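Okay, friends, settle in with your coffee, because I have been putting off this thread for ages and it's going to be a long one. It's about the picture blocks. Yes, the little wooden ones. Yes, I have this much to say about them.

Background for anyone new here: I bought a mixed bag of loose toy blocks at the Norkgate flea market last June. No box, no label, a knotted plastic bag that smelled like somebody's attic. I paid 5 dollars and felt like I'd robbed the man.

I only wanted them for the plain ones, to be truthful. I was looking for spare cubes to prop up my seed trays (I know, I know). Then I got home and tipped the bag out on the dining table and there were drawings on some of them, and that was the end of the seed tray plan.

There was a fish with a very worried face. There was a teapot. There was something that is either a hedgehog or a hairbrush, and my family is still split on that one, and I've stopped bringing it up at dinner because it goes on and on.

And there was the leaf! I don't know why the leaf got me. It's only an outline, a rusty sort of red-brown, set on the diagonal with the tip pointing up to one corner. It's such a modest little drawing. Whoever drew it knew when to put the pen down. 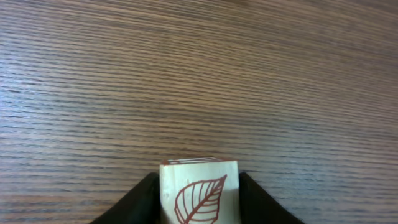
A few of you asked last time how I clean old blocks, so let me get that out of the way before I forget. Barely damp cloth, a tiny bit of dish soap, wipe one side, dry it right off with a towel, then the next side. Please don't soak them. I soaked a set from a yard sale years back and they swelled and went fuzzy, and I still feel bad about it.

Go extra easy on the drawings. Try a corner first. If any color comes off on the cloth, stop there and be happy with a slightly grubby block. Grubby is fine! A child had a nice time with it.

And I leave the corners alone. My neighbor offered to run his sander over the whole bag and I think he was a little hurt when I said no thank you. Rounded, worn-down corners are my favorite part of an old block. They feel so good in your hand, like a bar of soap that's been used a few times.

Now, the part where I need help. I'd love to know who made these. I went down quite the hole with this over the winter, and I've come up with 2 names and no proof of either.

The first is Parneck. A lady in my toy swap group grew up with Parneck blocks and says hers had plants and animals in a brownish red very much like mine. But she remembers hers as bigger, and she was four at the time, so everything was bigger.

The second is Bokach. Somebody sent me a scan of an old Bokach leaflet with a leaf on it, and I got so excited I called my sister. Then I looked again the next morning and their leaf has jagged edges like a saw and mine has a smooth line all the way around. So, hmm. It could be a different year, or I could be fooling myself.

If you have either kind up in a closet, would you take a peek for me? I'd love to know whether your pictures are on one side only or on all 6. Mine are a jumble, and I can't tell if that's how they were sold or if I've got bits of several sets mixed together.

As for what we do with them now: they live in a shallow bowl on the dining table, and everybody who sits down ends up fiddling with one. My niece makes up stories. She pulls a few without looking and has to get all of them in. The leaf is usually a boat. Once it was a blanket for the hedgehog (or a hat for the hairbrush, depending on which side of the family you're on).

The table is a good spot for it too. I kept apologizing for that table when we moved in, the streaky brown grain wasn't what I'd have picked, but a pale block looks so pretty against it that I've come around. We dropped the idea of a tablecloth. I did put felt dots under the bowl.

Oh, and somebody asked about storage for a bigger collection. I've had good luck with a drawstring bag from the Soliman fabric shop, the heavy cotton kind. It lets them breathe, and you can throw it in the wash when it gets dusty. Lidded plastic tubs gave me that attic smell right back.

Anyway, replies are open and I do read them all, even if it takes me a few days. Parneck people, Bokach people, hedgehog people, come and tell me everything. I'll get the teapot one out next, it has a chip in it and I want opinions on whether to leave it be.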